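How a Kitchen Sponge Works

Reading level: upper primary
Words to know: pore, cellulose, polymer, abrasive, surfactant

A kitchen sponge is a tool for moving water and removing food from surfaces. Many sponges have two layers. The soft layer holds water and detergent. The rough layer scrapes. The layers are glued or heat-bonded together along a line called the seam, and each layer does a separate job.

The soft layer

The soft layer is a foam. A foam is a solid with many small holes in it, called pores. Some foams are made from cellulose, a material that comes from plants. Others are made from a plastic called polyurethane. In both kinds, many of the pores are joined to one another, so water can travel from one pore to the next.

When you press a sponge, the pores get smaller and air is pushed out. When you let go under water, the pores open again and water moves in to fill the space. Water also creeps into narrow pores without being pushed. This is called capillary action. It is the reason a dry sponge set down on a spill will pick up some of the water by itself.

The rough layer

The rough layer is a mat of thin fibres, often nylon or polyester, tangled together and held with resin. Fine grains of a harder material may be stuck to the fibres. A material that wears away another material by rubbing is called an abrasive.

The gaps between the fibres are larger than the pores in the foam. Scraps of food lodge in these gaps. This is useful while you are washing a plate, as the scraps leave the plate, but they must be rinsed out of the sponge afterwards.

What the detergent does

Water and oil do not mix. Dishwashing liquid contains surfactants. One end of a surfactant molecule is attracted to water and the other end is attracted to oil. The molecules surround small drops of oil and keep them suspended in the water, so that the oil can be rinsed away. Warm water helps by making many fats softer.

Which side to use

Use the foam side for glasses, plates and anything with a shiny coating. Use the rough side for food that has dried on. Do not use the rough side on non-stick pans - it can scratch them. Press the sponge flat against the plate. A larger area of contact cleans more of the surface with each stroke.

A two-layer sponge, and orange-yellow sponge foam against a white plate:

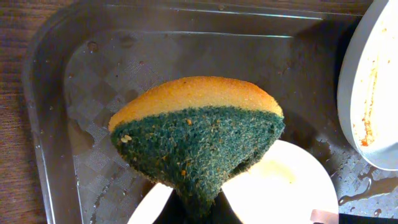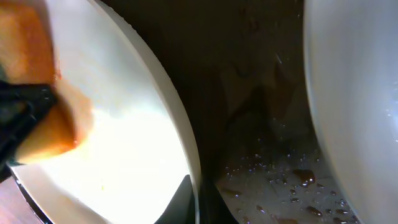

Looking after a sponge

Bacteria are living things too small to see without a microscope. They grow well where there is water and food, and a used sponge has both. After washing up, hold the sponge under the tap and squeeze it several times until the water runs clear. Then stand it on its edge so that air reaches both sides. Replace it when it smells or when the layers begin to separate.

Try it yourself

You will need a dry sponge, a measuring jug and 1000 mL of water in a bowl.

1. Push the sponge under the water and squeeze it to remove the air.
2. Let it go and wait until it stops expanding.
3. Lift it out and squeeze it over the jug.
4. Record the volume in millilitres.
5. Tip the water back into the bowl and repeat with the rough side facing down.

Compare your two results. A small difference is normal - no two squeezes are equally hard.

Text by Rimantas Krūmiņa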